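Steritz presenta Hekari, su primera caja acústica de dos vías para quien escucha de cerca

Marzo de 2025

Hola a todos. Soy Flurina Rainer, diseño altavoces en Steritz y esta vez me toca a mí escribir la nota de prensa, así que aviso de que va a salir larga y con bastante cacharreo (quien solo quiera los datos los tiene al final, agrupados). Hoy presentamos Hekari, una caja acústica pasiva de dos vías, de estantería, pensada para habitaciones pequeñas y para gente que se sienta cerca de los altavoces. Llevaba muchísimo tiempo con ganas de escribir esta frase.

Quienes nos conocéis sabéis que en Steritz hemos hecho sobre todo columnas. La Mösli, que sigue en catálogo, es una caja de suelo grande, pesada y bastante exigente con la sala. Yo la tengo en casa y la adoro, pero mi salón es generoso y el de mucha gente no lo es. Cada vez que hacíamos una escucha abierta venía alguien a decirme lo mismo: me encanta, pero no me cabe. Y si intentas meterla en un dormitorio o en un despacho, el grave se te come todo lo demás. Hekari sale de esas conversaciones y de un montón de medidas hechas en cuartos normales, con su escritorio, su cama y su pared demasiado cerca.

Empiezo por lo que más nos ha costado, el grave. Teníamos claro que la caja iba a ser cerrada. Un tubo bass-reflex te regala extensión, eso no lo discuto, pero en un mueble pegado a la pared ese regalo se convierte muchas veces en un retumbe en las notas bajas del contrabajo, y además el retardo de grupo sube justo donde no quieres. Con la caja cerrada la caída es suave, de segundo orden, y la ayuda natural de la pared la compensa en parte. El resultado es un grave corto de patas sobre el papel y muy limpio en la habitación. Prefiero eso mil veces. Si alguien necesita sentir el órgano en el estómago, que añada un subgrave, y Hekari se lleva de maravilla con uno.

El volumen interno se quedó en 19 litros después de muchas vueltas. Con menos, la resonancia del sistema subía demasiado y las voces masculinas cogían una especie de pecho falso; con más, la caja dejaba de caber en una balda normal y volvíamos al problema de siempre. El relleno es lana de oveja, colocada a mano, más densa detrás del altavoz de graves y más suelta hacia la parte de arriba. Probamos también espuma y fibra de poliéster, y las diferencias se veían en la curva de impedancia antes de que se oyeran, aunque se oían.

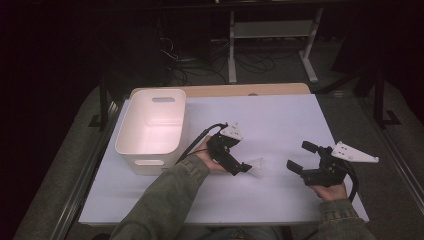 El altavoz de medios y graves lleva cono de papel tratado y suspensión de goma. Ya sé que el papel no queda tan vistoso en una ficha como otros materiales, pero se porta bien fuera de su banda: cuando se le acaba el rango útil baja sin picos raros, y eso nos permite un filtro mucho más sencillo. El agudo es una cúpula de seda con una pequeña cámara trasera amortiguada. Esa cámara baja la resonancia de la cúpula y nos deja cortar más abajo de lo habitual sin que el tweeter sufra cuando alguien se anima con el volumen (que se anima, os lo digo por los vecinos).

El cruce está en 3000 Hz en la versión definitiva. En los primeros prototipos lo teníamos en 4000 y sobre el eje era precioso, todo planito, una curva para enmarcar. El problema venía al moverte un poco en la silla: el cono ya era muy direccional en esa zona y aparecía un hueco fuera del eje que le quitaba presencia a los violines. Al bajar el corte, la transición entre los dos altavoces es mucho más pareja en horizontal y ya no hace falta escuchar con la cabeza atornillada. Perdimos una curva bonita y ganamos un altavoz que se puede usar en un cuarto de verdad, con dos personas y una taza de café.

Las pendientes acústicas son de cuarto orden, sumando el filtro eléctrico y la caída propia de cada altavoz. En eléctrico es un filtro de segundo orden en el grave y de tercero en el agudo, con una celda de compensación para el aumento de inductancia de la bobina. Las bobinas son de núcleo de aire y los condensadores en serie con el tweeter, de polipropileno. Hay una resistencia de atenuación del agudo que se puede cambiar sin soldar, quitando la placa trasera, y en la caja de cartón vienen dos valores de repuesto: uno para salas muy vivas y otro para salas con mucha alfombra y mucha cortina. A mí me gusta el valor que va montado de fábrica, pero en mi despacho, que es una cueva, uso el otro.

También quiero contar lo del escalón del bafle, que es un tema del que hablo demasiado en las cenas. Una caja estrecha deja de apoyar las frecuencias bajas a partir de cierto punto, y si no lo corriges suena flaca. Si lo corriges entero, pensando en una caja al aire en mitad de una sala, y luego la pones en una estantería, suena gorda. En Hekari la corrección es parcial y está calculada para una distancia corta a la pared trasera. Si la vais a poner sobre pies, lejos de todo, funciona, pero no es su sitio ideal y prefiero decirlo yo antes de que lo diga una reseña.

Los bordes del frontal están redondeados, con un radio mayor en los laterales que arriba. La difracción en las aristas era visible en la medida y se notaba en los platillos, que parecían salir de la propia caja. Con el radio nuevo la imagen se despega mucho mejor. La rejilla es de tela y va con imanes; yo la quito para escuchar y la pongo cuando hay visitas con niños.

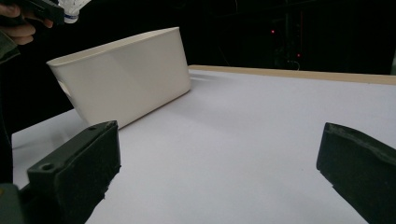 Una cubeta blanca inclinada sobre la mesa.

Sobre la sensibilidad y el amplificador. Hekari no es una caja de alta sensibilidad, ninguna cerrada de este tamaño lo es, pero la impedancia se mantiene tranquila, sin valles profundos ni ángulos de fase que pongan nervioso al ampli. La hemos movido con un integrado modesto, con uno de válvulas que tenemos en el taller desde hace años y con etapas mucho más serias. Con el de válvulas, a volumen de noche y con voces, se me pasó la hora de cenar. Para un dormitorio o un despacho no hace falta gran cosa. Para una sala mediana y rock con ganas, mejor algo con reserva de corriente.

¿Y cómo suena? Pues mira, soy la menos indicada para decirlo porque la he escuchado demasiado, pero lo intento. Suena cercana. El piano tiene cuerpo en la mano izquierda y no se emborrona cuando el pianista pisa el pedal. Las eses de las cantantes están donde tienen que estar. En las grabaciones malas te enteras de que son malas, sin que te obligue a quitarlas. A volumen bajo mantiene el equilibrio, que para mí era la condición número uno, porque es como escucha la mayoría de la gente entre semana. Lo que no hace es llenar un salón grande ni dar golpes de bombo de los que mueven la camisa. Para eso está la Mösli, que no se va a ninguna parte.

Junto a Hekari llega Dradell, el soporte de sobremesa. Es una base con una inclinación fija hacia arriba, para que el agudo apunte al oído cuando la caja está encima de un escritorio, y lleva una capa desacopladora entre las dos piezas. El primer rebote en la mesa es un enemigo clarísimo en la escucha cercana: te abre un bache en los medios bajos que no arregla ningún ecualizador. Levantar la caja un poco e inclinarla ayuda muchísimo. Dradell se vende por separado y sirve también para otras cajas de tamaño parecido, no hace falta que sean nuestras.

La primera tirada es corta, alrededor de 150 parejas, numeradas y emparejadas por medida: las dos cajas de cada pareja salen de altavoces que hemos medido y elegido para que vayan juntos. Cada pareja lleva dentro su hoja con las curvas de esas dos unidades, impresas, con el número de serie. Si un día se os estropea un altavoz, con ese número buscamos un recambio que case con el otro. La hoja guardadla bien, por favor, que luego vienen los disgustos.

Los acabados son tres: roble natural, nogal y un gris mate que no estaba previsto y que al final es el que más nos piden los que la han visto. El chapado sigue la veta de un lateral a otro pasando por la tapa, y las dos cajas de la pareja salen de la misma hoja de chapa, una en espejo de la otra.

Las reservas están abiertas desde hoy y los envíos empiezan en abril, por orden de reserva. Durante ese mismo mes haremos escuchas en nuestra sala de Steritz, en grupos pequeños y con cita. Traed vuestra música, la de verdad, la que ponéis en casa. Si tenéis dudas de colocación, mandadme un plano de la habitación aunque sea dibujado en una servilleta, con las medidas y dónde están la puerta y la ventana, y os contesto yo misma. Tardaré unos días, pero os contesto.

Datos principales de Hekari

Tipo: caja acústica pasiva de estantería, dos vías, cerrada
Volumen interno: 19 litros
Altavoz de medios y graves: cono de papel tratado, suspensión de goma
Altavoz de agudos: cúpula de seda con cámara trasera amortiguada
Frecuencia de cruce: 3000 Hz, pendientes acústicas de cuarto orden
Filtro: bobinas de núcleo de aire, condensadores de polipropileno en serie con el agudo
Ajuste de agudos: resistencia intercambiable, dos valores de repuesto incluidos
Colocación recomendada: estantería, mueble o escritorio, cerca de la pared trasera
Acabados: roble natural, nogal, gris mate
Accesorio opcional: soporte de sobremesa Dradell

Contacto para prensa y cesión de unidades de prueba: Flurina Rainer, Steritz. Las unidades de prueba se ceden por parejas, con su hoja de medidas, y hay fotografías de producto en alta resolución a disposición de los medios que las pidan.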